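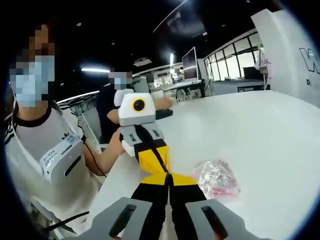 Adesuwa Adeleke pergunta se alguém já conseguiu fazer pão de queijo que não murche cinco minutos depois de sair do forno. Usa polvilho azedo, queijo meia cura, 3 ovos e leite fervente, assa a 180 graus e tira quando dourou. Crescem lindos, diz ela, e depois viram moeda.

Pergunta aberta – 2 respostas – 951 visualizações

Resposta 1 (76 votos)
Três ovos para quanto polvilho? Se for meio quilo, tudo bem. Se for um pacotinho de 250 g, você fez um suflê com sotaque mineiro. Eu escaldo o polvilho com leite e óleo, deixo amornar e ponho os ovos um a um, até a massa grudar na mão sem escorrer. Forno a 200, bem preaquecido, e não abra a porta antes dos 20 minutos, por mais que a visita insista. Depois que dourou, desligo e deixo mais uns 8 minutos lá dentro com a porta entreaberta. A casca seca e segura o resto.
Meia cura muito úmido também pesa – rale na véspera e deixe destampado na geladeira.

Resposta 2 (3 votos)
Aqui em casa não dá tempo de murchar. Compre congelado.

Comentário de Adesuwa Adeleke
Era o pacotinho. Vou refazer na terça com dois ovos a menos e o forno mais alto. Quanto ao congelado, minha sogra lê este site.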